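Tue 29 November

Do we need a stand for everything now?

I keep reading that a tidy desk makes you think better. The piece doing the rounds this week was 1,000 words long and most of them were about buying more things to put on the desk. Stands, mostly. There's one for your headphones, one for your notes, and Burlow will sell you 3 in a set.

I did give in to a white wire one in February. It has a ring for a base and a thin rod going up, and it weighs next to nothing, so I had my doubts about hanging anything heavy off it. I still do. Six quid seemed fair, though I can't say I think any more clearly.

The cable hole is another matter. Every desk has one and I've yet to meet a plug that goes through it without a fight.

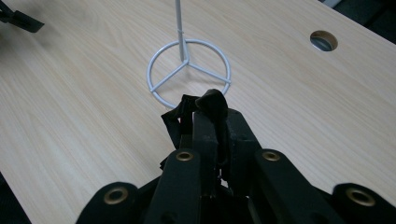 The white wire stand, with the cable hole off to the right.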